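Nureck Announces Second Series of Collectible Figures from the Strategy Game Hisora

Harnska, 2020-04-29 – For immediate release

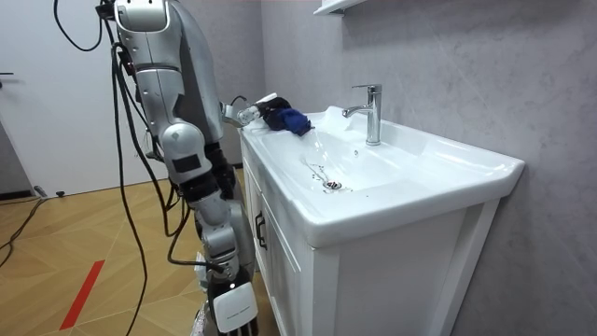 Seven new characters in one series

Nureck, the maker of collectible figures and model kits, is pleased to announce the second series of figures based on the strategy game Hisora. The new series contains seven characters and will be in stores in December. Pre-orders open today in the Nureck web store and at all shops which already carried the first series.

The first series was sold out in over 3 months, and many collectors wrote to us with the wish to see the characters from the northern campaign of the game. We have read these letters with attention. Five of the seven new figures come from the northern campaign, and the other two are the Ferryman and the Salt Widow, who were already promised on the back of the first series boxes.

What is in the series

The full list of characters is as follows:

The Ferryman, with oar and removable lantern
The Salt Widow, with two different heads
Gate Captain, northern version
Gate Archer, with bow and closed quiver
The Tall Clerk, with ledger and stamp
Snow Herder
The Old General, in winter coat

Each figure is 18 centimeters tall, the same scale as in the first series, so that the old and the new figures can stand together on one shelf. The Tall Clerk is the only exception. In the game he is taller than all other characters, and we decided to keep this difference also in the figure.

Better joints and a new base

After the first series we received complaints about the ankle joint. On some figures it became weak after a short time and the figure leaned forward. For the second series the ankle was designed again from the beginning. It is now a double joint with a harder pin inside, and we tested it with the heaviest figure of the series, the Old General. The shoulder and the wrist stay as they were.

The base is also new. It is a flat hexagon in the form of the map tiles in Hisora, and the bases can be connected to each other on all sides. Every figure comes with one base. A pack with extra bases, printed with snow, road and river, will be sold separately. Owners of the first series can use the new bases too – the peg has the same size.

Paint and packaging

The figures are painted in our workshop in Lunde. The coat of the Old General and the dress of the Salt Widow receive a wash by hand, therefore small differences between two pieces are normal and are not accepted as a reason for return. Damaged or missing parts are of course replaced without cost.

The box is smaller than before and has no plastic window. We know that part of the collectors like to keep the figures in the closed box and to see them through the front. For them we will offer a window sleeve, which can be ordered together with the figure until the end of the pre-order period.

The two-figure set

Besides the single figures there will be a set with the Gate Captain and the Gate Archer in the colors of the southern army. The set is made in a limited number and will be sold only in the Nureck web store. Each customer can order 2 sets at most. The set includes a piece of wall with a small door, which is not available in any other way.

Information for shops

Shops that want to order the second series are asked to contact our sales office in Harnska. The figures are delivered in mixed cartons with all seven characters, or in single cartons with one character. The Tall Clerk is delivered only in mixed cartons. Display stands for the counter can be added to the first order free of charge, as long as we have them in stock.

Painted samples for photography will be sent to the press on request. Please write which characters you need and to which address we shall send them. Samples must be returned, and the shipping in both directions is paid by us.

About Nureck

Nureck produces figures, model kits and display accessories for collectors of game and film characters. The company has its office in Harnska and its paint workshop in Lunde.

Press contact: Nureck press office, Harnska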